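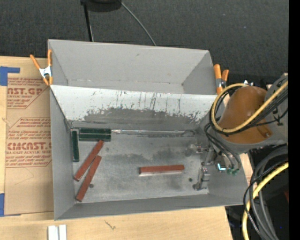
Our sorting bin at the moment, with the red and green blocks in the front half.

How many examples do I need before the arm stops ignoring blocks near the wall?

Hi all, long-time reader and first-time poster, so please be gentle with me. I've been teaching an arm to pick up coloured blocks and move them over the divider into the other half of a bin. I drive it by hand, save each go as one example, and then train on the lot overnight. We're using the Rusier recorder, mostly because that's what the club in Clemthorpe uses and they were kind enough to share their settings.

So far I've got 89 good examples. It does a lovely job on a block that's sitting out on its own, and I was so chuffed the first time that I rang my sister. But when a block is lying flat against a wall or the bottom of the divider, the arm wanders over, hovers for a while and goes back to the middle. Two blocks side by side give it the same trouble. Do I simply need more examples, and if so, how many? I've seen 900 mentioned in an old thread and my heart sank a bit – each one takes me a good while, and I only get the evenings.

Should I also be throwing out the ones where I missed the first grab and had to try again? I've been deleting those.

Posted by binandgone

tealadder
Welcome! You're further along than you think, so please don't let that 900 put you off. I believe the person who wrote it had a whole drawer of odd-shaped parts to sort, and yours are all plain blocks.

My first thought is to go back through what you've saved and tally where the block was when you picked it up. When I did this with my own set I found only 13 picks from against a wall. I'd been tipping the blocks in and then, without noticing, always driving to the easy one first. The arm had learned my habit perfectly well, bless it. I spent the next few evenings starting every example from a hard spot: long side to the wall, end to the wall, tucked in a corner, two touching. It came good well before I'd doubled the set.

Please stop deleting the missed grabs, too. If you missed, backed off, and then got the block, that's a lovely thing for it to see, and it may well be what's lacking when yours hovers. I'd only bin the ones where you gave up, or bumped the bin out of place. I keep mine in a separate folder so I can train with and without them and compare.

One more small thing, and then I'll let you get on. Try to decide how you're going to take a wall block before you start, and do it that way every time. I used to nudge it out with one finger some nights and squeeze straight down on others, and the poor thing ended up doing half of each. Nudging first worked better for me, but my fingers are fairly fat.

Druvurach_shed
more data. always more data

marmaladeloaf
Agree with nearly all of the long answer above. I'd add lighting. We had a set recorded near a window and the arm was hopeless after tea time, all because of the Sun moving across the bench and putting glare on the bottom of the bin. A metallic-looking floor can be a real nuisance for that. Draw the blind, or record at a few different times of day so it sees both.

Also check your clamps before each session. If the bin creeps even 2 millimetres over an evening you probably won't see it, but picks right up against the wall are where it'll hurt you. I put a pencil line on the table around the base of mine, and I have a look at it whenever I stop for a cuppa.

binandgone
Thank you both so much, this is more help than I'd hoped for. I've just done the tally and I'm a little embarrassed – hardly any from the walls, and not a single one from a corner. I'll start on those tonight and leave the easy blocks alone for a bit. Does it matter if I mix the colours, or should I do all the green ones first?

tealadder
Mix them!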